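Workshop Tips: Anchoring Small Posts and Footings
Beteck Ground Works -- Customer Resources

Beteck provides the following guidance to property owners who set their own deck posts, fence posts and shed footings. Local codes take precedence.

Before digging
Request utility marking before any hole is opened. In frost areas, wait until the ground has fully thawed, often late March.

Mixing and setting
Use 4000 psi concrete mix for posts that carry a load. Place five inches of gravel in the hole and tamp it firmly. Check plumb on two faces, then brace the post before pouring.

Helical anchors
Keep the shaft vertical during the first turns. Stop if the anchor meets rock -- forcing it can bend the plates.

Storing hardware
Keep bolts, brackets and shims in open bins on a bench, off the floor.

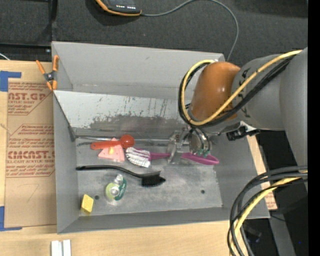

Cleaning tools
Rinse mixers and trowels within 15 minutes of use. Oil auger blades lightly before storage.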